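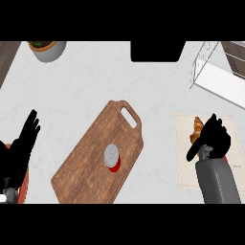

Windance Catholic Community
Parish Council Minutes, Jul 7, 2020

Present: Father Ismael Camargo, the deacon, the school principal, the music director, both youth reps, and me, Valquíria Damasceno, typing as fast as I can. The choir parents' rep joined by phone partway through item 2 and we lost her again during item 4, so if she has anything to add I'll stick it in before these get approved.

We started late, my fault, I had sent everybody the old link. Father opened with the prayer to St. Joseph and we remembered the sick of the parish by name.

1. Last meeting's minutes

Approved with one fix. I had written that the Saturday vigil would "move to 5" and it was only ever going to be looked at. Sorry to everyone who called the office!

2. Sunday Mass, how it's going

Father said he is happy to have people back in the pews, even in every other pew. The diocese is keeping us at 100 in the church for now, ushers included, and the sign-up sheet for the 10:30 fills up by Wednesday. The 8:00 never does. He would love it if some of the 10:30 crowd gave the early Mass a try, and he'll say so from the pulpit (again).

We talked for a long time about what to do with people who show up without signing up. The deacon doesn't want anybody turned away from Mass, period. The principal said she gets that but she has had two families tell her they only came back because they trusted the number. I could see both sides and said so, for whatever that's worth. Where we ended up is that the overflow goes to the Skenska Room with the doors open and the sound piped in, and Communion gets brought over to them. Father will try it this Sunday and tell us how it feels.

Masks are still required from the parking lot in. Communion in the hand only, no sign of peace, no cup. One of the youth reps asked if people could at least wave at each other and Father said waving has never been against anything.

3. Livestream

The stream is staying, even after the limits come off. The Easter Vigil recording is up to 1,066 views, and Father pointed out that some of those are surely the same grandmother over and over, but still, we were all pretty moved by it. Notes have come in from people who moved away years ago.

Sound is the weak spot. The lector mic is fine and the altar mic hums. The music director has been in touch with Nerow, the outfit that put in our speakers, and they think it's a grounding problem in the sacristy wall. They can come out on a weekday morning. She'll set it up around daily Mass and funerals. I asked if we could please also turn the stream off sooner after the final blessing, because last week the whole internet heard me looking for my keys.

4. First Communion and Confirmation

Both got bumped from the spring, as everyone knows, and parents are asking. Father's idea is to do First Communion in small groups at the regular Sunday Masses, a few kids at a time, with each family in its own pew. No big procession, no group picture on the steps. The principal was sad about the picture and so was I. She is going to ask the families if they'd like a single portrait of each child by the Mary statue instead, and make something out of those for the vestibule.

Confirmation depends on the bishop's calendar. The diocese has told pastors they may be given permission to confirm their own candidates. Father has written in to ask and doesn't have an answer. The youth reps said, pretty firmly, that the candidates would like to hear something, even if the something is "we don't know yet." Father took that well and will write to them this week himself.

ACTION: Father writes to the Confirmation candidates. Principal contacts the First Communion families.

5. Organ

The Koivisto is overdue for its tuning and there is a cipher on the great (a note that won't stop sounding, I had to ask). The music director has been playing around it by leaving that rank off. With no choir and only a cantor she can get by through the summer. She wants it right before December, when we all hope to be singing "O Come, O Come, Emmanuel" in person. Agreed that she should get a price and bring it back to us. The deacon asked if the humidity in the loft is part of the trouble and she said yes, very likely, and that she has been saying it since before he was ordained.

6. Parish breakfast

Still on hold. No food in the hall under the current rules, and Father doesn't want to push it. Lots of sighing. I brought up doing a take-home version after the 10:30, coffee and something wrapped, and the principal worried about people bunching up at the door to get it. We'll leave it for now. The food pantry is separate and goes on as it has been, pickup by car on the school side, and thank you to everyone who keeps dropping off cereal and canned fruit. Please no more glass jars.

7. Other things

The confession line on Saturdays has been long, a good problem. Father is going to start half an hour earlier and sit outside under the maple when the weather allows.

The rosary group would like to meet on the lawn, with their own chairs. Yes from everybody.

Someone left a very nice umbrella in the Skenska Room. I have it in the office.

The deacon asked us to pray for his mother-in-law, who is in the nursing home and hasn't been able to have visitors. We did that right then, before moving on.

Next meeting is in August, online again, and I will send the correct link this time. Father closed with a blessing and we all forgot to unmute for the Amen.

Respectfully submitted,
Valquíria Damasceno, parish secretary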